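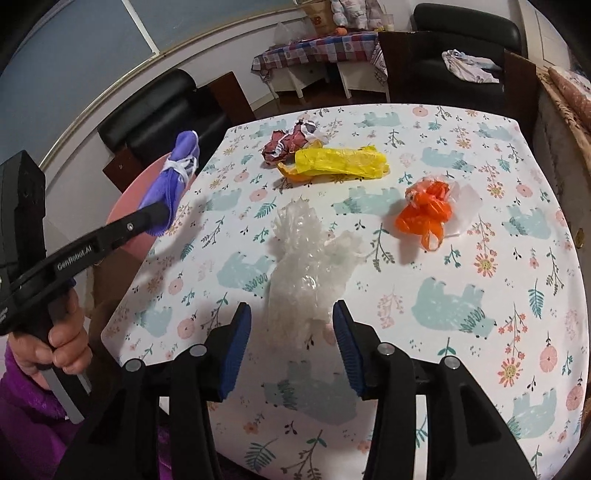 Speaker notes by Jintana Kongkaew
Talk: "The Drawer Under the Drawer" — household plastic and what we do with it
April 2025

Slide 1. Title

Hi everybody, thanks for coming, and thank you to the Dromen library for the coffee (say this even if the coffee is bad). Hands up if you have a bag full of bags at home. Wait for hands. Okay, keep them up if you've ever thrown the whole thing out and started over. Me too, twice!

I'm not a scientist. I ran the front counter at a hardware store for 23 years and I got curious about wrappers the way other people get curious about birds. So you're getting the counter version today.

Slide 2. The bags and wrappers

Leave the picture up while people settle. Point out the knotted orange bag and the yellow wrapper and ask: which of these would you put in your bin at home? Let them argue for a minute. Don't give an answer yet, we come back to it at slide 6.

Slide 3. My January

In January I kept every piece of soft plastic that came into my house. Bread bags, the sleeve off the cucumber, that crinkly stuff around toilet paper, mailers, all of it. I had a big cardboard box in the hallway and I figured it would last the month. It lasted nine days. My sister came to visit and asked if I was moving.

By the end I had 400 pieces. Two people live in my house! And we're not big shoppers. I felt pretty bad about it for an evening and then I sorted it all on the living room floor and got interested again.

Pause here, someone always wants to ask about the bread bags. (Yes, I reuse them. Turn them inside out first if you're going to put sandwiches in them, the ink is on the outside.)

Slide 4. What it's made of

Keep this short, people glaze over. Stretchy and crinkly are different plastics. If you can push your thumb into it and it stretches before it tears, it's most likely polyethylene, same family as grocery bags and bread bags. If it crackles and snaps back when you scrunch it, it's probably polypropylene or a mix of layers. Shiny silver on the inside means layers, and layers are the hard ones, nobody wants to pull those apart.

Pass around the baggie with the samples. GET IT BACK this time.

Slide 5. The Cortés Street drop-off

Tell the story of the drop-off bin. It opened outside the grocery store on Cortés Street and people loved it so much that they put everything in there. Diapers. A garden hose. Somebody's entire Christmas tree stand. The load got turned away and the bin was gone for weeks, and when it came back it had a lid with a slot in it so narrow you have to feed it like a mail slot.

I think the slot is great. My neighbor thinks the slot is an insult. We've agreed to talk about tomatoes.

Slide 6. So what goes where

Go back to the question from slide 2. The boring answer is that it depends on your town, so read your own list and stick it on the fridge. What I can tell you for almost any drop-off:

Empty it. Crumbs out, receipts out.
Dry it. I hang mine over the faucet.
Untie the knots, people! Whoever sorts it can't see what's inside a knotted bag.
Keep it out of the curbside bin unless your town says it's okay. It wraps around the machinery and the whole line has to stop.

Slide 7. Buying less of it

This is the part I'm worst at, so be upfront. I've got 5 cloth produce bags and I remember them one trip out of three. They live in the car now — better. Bulk rice was easy. Bulk dish soap was a disaster, ask me after.

Slide 8. Questions

If it's quiet, start with the freezer bag one. If somebody asks about compostable bags, say those go in a different pile altogether and most backyard heaps don't get hot enough for them. Handouts are on the chair by the door, please take one for a friend.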